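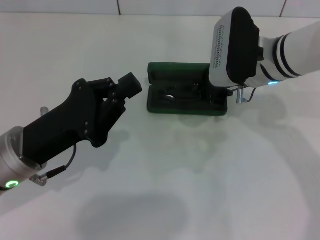
흰 상판은 매일 물걸레로 닦기만 하면 되는 거 아니냐고, 지난번 글에 로드리고 타바레스 님이 댓글을 남겨 주셨어요. 저도 처음 1년은 딱 그렇게 생각했거든요. 물걸레질을 하루도 안 빼먹었는데 어느 날 창가에서 비스듬히 보니까 상판 전체에 뿌연 막 같은 게 앉아 있더라고요. 손으로 문지르면 살짝 끈끈하고, 커피잔 자국은 그 막 위에 동그랗게 남아 있고. 그때부터 이것저것 해 보다가 정착한 방법을 적어 볼게요.

우선 제 테이블은 Coutinho에서 산 길이 176cm짜리 흰색이고, 겉면은 무광 멜라민이에요. 원목에 흰 칠을 한 거나 인조대리석, 유광 도장 제품은 얘기가 좀 달라요. 특히 칠한 상판은 아래 내용 중에서 물걸레와 중성세제까지만 따라 하세요! 내 상판이 뭔지 모르겠으면 테이블 밑으로 기어들어가서 스티커부터 찾아보세요. 저는 거기서 먼지랑 잃어버린 볼펜도 같이 찾았어요.

준비물

- 극세사 행주 3장 (세제용, 헹굼용, 마른 행주)
- 주방용 중성세제
- 베이킹소다 조금
- 소독용 에탄올 (얼룩용이고 없어도 됩니다)
- 안 쓰는 부드러운 칫솔
- 미지근한 물 한 대야

매직블록은 일부러 뺐어요. 이유는 밑에서 길게 하소연할 예정입니다.

1. 마른 먼지부터 걷어내기

상판에 있는 물건을 다 치우고 마른 행주로 한 방향으로 쓸어 주세요. 이걸 건너뛰고 바로 젖은 걸레를 대면 모래알 같은 게 같이 끌려다니면서 잔기스가 나요. 저는 귀찮아서 노트북만 살짝 들고 그 밑을 닦곤 했는데, 결국 노트북 발이 닿는 자리만 색이 달라져서 지금은 포기하고 다 치웁니다.

2. 세제물로 막 벗기기

미지근한 물에 중성세제를 몇 방울만 풀어요. 거품이 풍성하면 기분은 좋은데 헹구는 게 일이에요. 행주를 적셔서 꽉 짠 다음 작은 원을 그리면서 닦아 나가는데, 한꺼번에 전체를 적시지 말고 팔이 편하게 닿는 만큼씩 구역을 나눠서 하세요. 손목이랑 팔뚝이 늘 닿는 앞쪽 모서리는 두 번 닦아 주세요. 피지랑 핸드크림이 제일 많이 쌓이는 데가 여기예요.

이음새나 모서리 테두리는 칫솔로 살살. 물이 고이면 안쪽 판재가 부풀 수 있으니까 칫솔도 물기를 털고 쓰시고요.

3. 맹물로 헹구기

제가 제일 강조하고 싶은 단계예요. 앞에서 말한 그 뿌연 막, 저희 집 경우엔 범인이 때보다도 덜 헹군 세제였어요(충격!). 깨끗한 행주를 맹물에 빨아서 닦고, 다시 빨아서 또 닦고. 적어도 2번은 하세요. 손바닥으로 쓸어 봤을 때 미끈거림 없이 뽀득하면 된 거예요.

4. 바로 말리기

자연 건조는 비추입니다. 물방울 자국이 그대로 남아요. 마른 행주로 끝에서 끝까지 길게 밀어 주고, 스탠드를 옆으로 낮게 켜서 비춰 보면 덜 닦인 자리가 보여요. 천장 등만 켜 놓으면 멀쩡해 보이던 데가 옆에서 비추면 난리도 아니에요.

얼룩별로 따로 해야 하는 것들

커피, 차: 베이킹소다에 물을 조금 섞어 되직하게 만들고 얼룩 위에 올려 3분 뒀다가 닦아내요. 문지르는 힘은 거의 안 줘도 돼요. 세게 문지르면 그 부분만 반들반들해져서 나중에 얼룩보다 더 눈에 띕니다.

볼펜, 유성펜: 에탄올을 화장솜에 묻혀서 톡톡 찍어내세요. 옆으로 밀면 잉크가 넓게 번져요. 환기 꼭 하시고 불 근처에서는 쓰지 마세요. 눈에 안 띄는 구석에 먼저 시험해 보는 것도 잊지 마시고요.

카레, 김치 국물: 일단 빨리 닦는 게 최고고, 이미 물들었다면 중성세제로 닦은 뒤에 햇볕 드는 쪽으로 상판을 돌려 놓아 보세요. 카레의 노란 기는 며칠 햇볕을 쬐면 꽤 옅어져요. 김치는... 저도 아직 싸우는 중이에요.

스티커 자국: 드라이어 약한 바람으로 살짝 데운 다음 손가락으로 굴려서 떼고, 남은 건 식용유를 조금 발라 불렸다가 세제물로 닦으면 돼요. 칼로 긁는 건 절대 안 됩니다.

제가 망친 이야기

매직블록 얘기를 해야겠죠. 컵 자국 하나 지우겠다고 매직블록으로 박박 문질렀더니 자국은 싹 사라졌는데 그 자리에 손바닥만 한 광택이 생겼어요. 무광 상판에 혼자 번쩍이는 동그라미라니! 그걸 또 맞춰 보겠다고 1,000방 사포를 사 와서 물사포질을 했는데, 이번엔 그 자리에만 때가 두 배로 잘 타요. 지금은 그 위에 화분을 올려 뒀습니다. 표면을 갈아내는 물건은 사포든 블록이든 치약이든 효과가 좋을수록 나중에 후회도 커지는 것 같아요.

락스도 물어보시는 분이 많은데, 저는 안 써요. 예전에 쓰던 흰 선반이 락스 몇 번에 누렇게 변한 적이 있어서 손이 안 가더라고요. 정 쓰셔야겠으면 다른 세제와 섞지 마시고, 제조사 안내를 먼저 확인하세요.

얼마나 자주 하냐면

매일은 마른 행주로 한 번 쓱. 밥을 먹었거나 뭘 흘린 날은 물걸레 후에 마른 행주. 위의 네 단계를 다 하는 건 2주에 한 번이고, 저는 토요일 오전에 이불 빨래 돌려 놓고 합니다. 세탁기 끝나기 전에 다 끝나요.

컵받침은 쓰세요, 제발. 저는 펠트로 된 걸 쓰다가 물을 먹으면 색이 배어 나와서 실리콘으로 바꿨어요. 마우스패드도 한자리에 오래 두면 밑이 끈적해지는 제품이 있으니까 가끔 들춰 보시고요.

로드리고 님, 그래서 물걸레만으로도 한동안은 괜찮아요. 다만 행주에 세제 기운이 남아 있지 않은지부터 한번 봐 주세요. 행주를 맹물에 담가서 거품이 올라오면 상판보다 행주부터 빨아야 합니다. 해 보시고 어떠셨는지 댓글 남겨 주시면 저도 궁금하니까 꼭 읽어 볼게요!

관련 글
- 멜라민, 도장, 인조대리석 상판 구별하는 법
- 극세사 행주 삶아도 될까? 제가 삶아 봤습니다
- 흔들리는 테이블 다리, 와셔로 잡기
- 흰 의자 패브릭에 묻은 청바지 물 빼기
- 10월 대청소 순서표

문의는 방명록에 남겨 주세요 | © 2025 무단 전재 금지 | 맨 위로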